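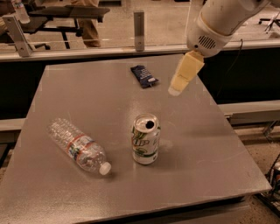
Bench 2, gray table: bottle, can, packet.

Sunday, August 23, 2020
Inger Overgaard, Skirden workshop notebook

Came in for the quiet. Got the quiet, and also the recycling.

Starting with the three things on the gray table, as they're the smallest set I could find with one of each kind of trouble in it. Clear plastic bottle on its side, label on, cap on. Can standing up, opened. Little dark blue packet out toward the far edge, crimped at both ends and a bit crumpled. None of these are what the Bamport people mean by "household packaging waste," which in their drawings is always a perfect cylinder or a perfect box. I'd like to visit that household.

The job, for whoever reads this after me: Bamport wants a sorting guide for the shared kitchens in their buildings. One page, on the wall over the bins. Kwan did the first draft in March and it had 164 separate items on it in alphabetical order, so a person holding a yogurt lid had to decide whether it lived under L or Y. I've been told to get it down to 20 lines. I think 10 would do it.

Bottle. I'd been treating a bottle as one thing. It's three: the body, the wraparound label, the white screw cap. The draft says "remove cap and label." Spent longer than I'll admit with a pile of bottles from the crate, trying to do as the draft asks. Caps come off, fine. Labels are another matter. The glued ones leave a strip behind, the strip sticks to your thumb, and then you're a person in a shared kitchen with a thumb problem, and the bottle goes in whichever bin is closest. Proposed line: "Bottles: empty, squash, cap back on." Leave the label alone. Need to check with the hauler that they really do want the caps on. The last answer I got was "either," which I can't print on a wall.

Squashing: the ribbed ones fold well if you twist from the bottom. The smooth ones fight back. If you squash with the cap on you get a small air cushion and a lot of noise. So the order is empty, squash, cap, and the line above is already right. Pleased about that. It may be the one thing I get right today.

Can. Simplest of the lot, and still the draft gave it four lines (cans, drink; cans, food; cans, crushed; lids of cans, see Lids). Drink cans and food cans go in the same bin. One line. The only real question is whether to tell people to rinse. I say yes for food and don't bother for drinks, just tip it out. Kwan says if you write two rules people will follow neither. He has a point. But I've smelled the Julley bin in August and he hasn't, he works from home now.

Packet. All right. The packet is why this page is taking three weekends. Small, flat, crimped ends, print too tiny to be any help to anyone. It could be plastic film, it could be film with a metal layer, it could have paper in it somewhere. The scrunch test (squeeze it, let go, see if it springs back) gave me a different answer on different packets from the same crate, and on one of them a different answer each time I asked. I don't expect a tenant with wet hands to run a materials lab over the sink.

Proposed line: "Small packets and wrappers: trash." It's a bit of a defeat. Some of it could go somewhere better if there were a film collection, and there isn't one in any of the Bamport buildings. I'd sooner have them in the trash than sitting in among the cans, where they get squashed inside things and come out as contamination. If Julley ever gets the film bin they keep promising, we swap the line. Leave space.

Layout notes, mostly for Kwan:
- Picture first, words second. Type big enough to read from the door. Set it at 66 point and the title fits on one line, just.
- No alphabetical anything.
- Group by what your hand feels. Hard and clear, hard and metal, thin and crinkly. Tried explaining this on the phone and it sounded like a poetry class, but look at the table and it works. You know which is which before you've read a word of print.
- Drop the smiling bin. He looks like he knows something.
- The draft has green for glass and a slightly different green for compost. No.

Not done: cartons (I'm avoiding cartons), anything with a pump, coffee pods, the lids question. Lids alone took up a page and a half last weekend and I didn't like any of it.

Rinsed the crate out and left it upside down by the back door. If you need bottles for anything, the good ribbed ones are on the shelf under the window, please don't squash them yet, I want to time a few people doing it cold from the new wording.

Next: cartons. Probably.

Recent entries
Lids, part one
Lids, part two (shorter)
Kwan's draft, with my pencil on it
What the hauler said on the phone
Julley kitchen: where the bins really stand
Skirden label printer, cleaning the roller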